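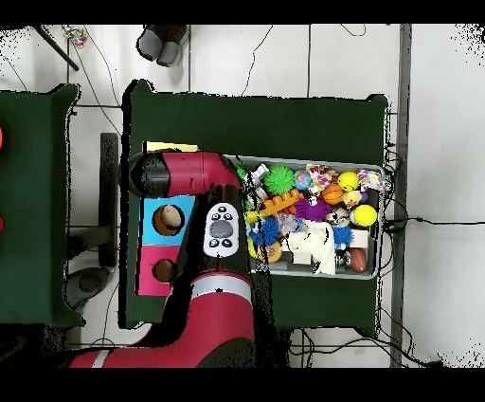 Slide 1 — Hello, and why beans

Hi everybody, I'm Lizeth Chávez, and I cook a pot of beans pretty much every week. Thanks to Deisy Cuervo for getting me up here at Barkmont (wave at Deisy!). Ask who soaked beans last night. Wait for hands.

Slide 2 — Soaking

I soak mine 12 hours with a good spoon of salt in the water. My aunt would faint, but salty water gives you softer skins, I promise.

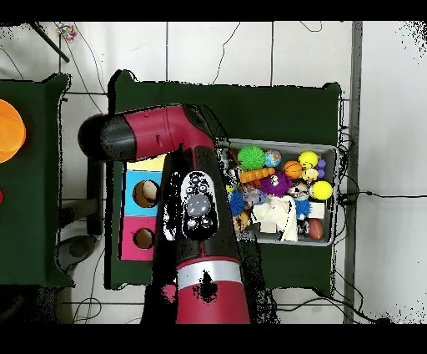

Then I drain them, cover with fresh water and drop in half an onion and a bay leaf. Keep it at a lazy bubble — if the pot is rattling, it's too high. Pass around the jar of dried beans now.

Slide 3 — How full is too full

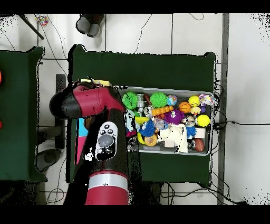 Beans swell a lot, so pick a bigger pot than you think. If yours is packed like that gray bin of toys, with the spiky balls and the smiley one all jammed in together, the ones in the middle won't cook evenly. I stop at halfway. Tell the Wastport stove story here if there's time.

Slide 4 — Leftovers

Roughly 200 grams of dried beans feeds 3 of us at my house, with a little left for the freezer.

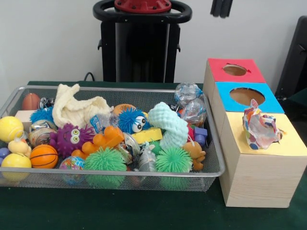

Freeze them in their own broth, flat in bags, and they'll thaw fast on a weeknight. Mash some with garlic for toast too, so good! Questions, then hand over to Mitsuko for rice.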